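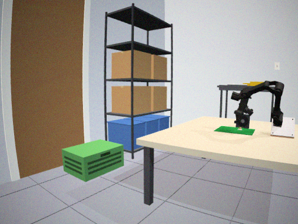
Keden Releases Method for Training Robot Arms in Simulated Rooms

Study finds that changing the furniture around a work table helps a robot more than adding extra practice runs

Keden, a robotics research group, today released a training method that teaches a robot arm to pick up small objects using only computer-rendered rooms. The method, called Plamumham, was developed with the software firm Plongate and is described in a technical report published this October.

Robot arms that learn in simulation often do well on screen and poorly on a real table. The Keden team looked at one likely cause, the background. In many simulated training sets, the arm and table sit in a bare gray space. Plamumham places them in a furnished room with doors, tiled floors, shelving, storage boxes and side tables, then changes the room between runs while the task stays the same.

"We kept the job very simple on purpose," said Vandana Thakur, lead author of the report. "The arm reaches down to a green mat on the table and picks up one small object. If the success rate moves, we want to know it moved on account of the room."

The team built 60 room layouts and trained the same control policy in two ways. One version saw a single room for all of its practice. The other saw every layout, with the same total number of runs. Both were then tested on a physical arm over 100 attempts each, in a lab that neither version had seen.

The version trained across all the layouts completed more picks. It also made fewer false starts, in which the arm moved toward something other than the object. Giving the single-room version 5 times as much practice did not close the gap.

"Shelving was the item that mattered most," said Nikola Baran, who built the room generator. "Stacked cartons and bins put a lot of straight edges and flat color behind the arm. A policy that has only seen a plain wall tends to get confused by that."

The report also lists limits. All tests used rigid objects on a flat surface, and lighting was varied only slightly. Results were weaker when the object was close in color to the mat — a problem the team has not solved. Soft items such as cloth were not tested.

Jarrah Trevaskis of Plongate said the room generator runs on a single desktop graphics card and can produce a new layout without manual work. "A small lab can use this," Trevaskis said. "You need a model of your own arm and your own table, and the rest is supplied."

The room layouts, the training code and the full test results are available from Keden on request at no charge for research use. A second report, covering tasks with two arms, is in preparation.

Media contact: Phong Vi, Keden press office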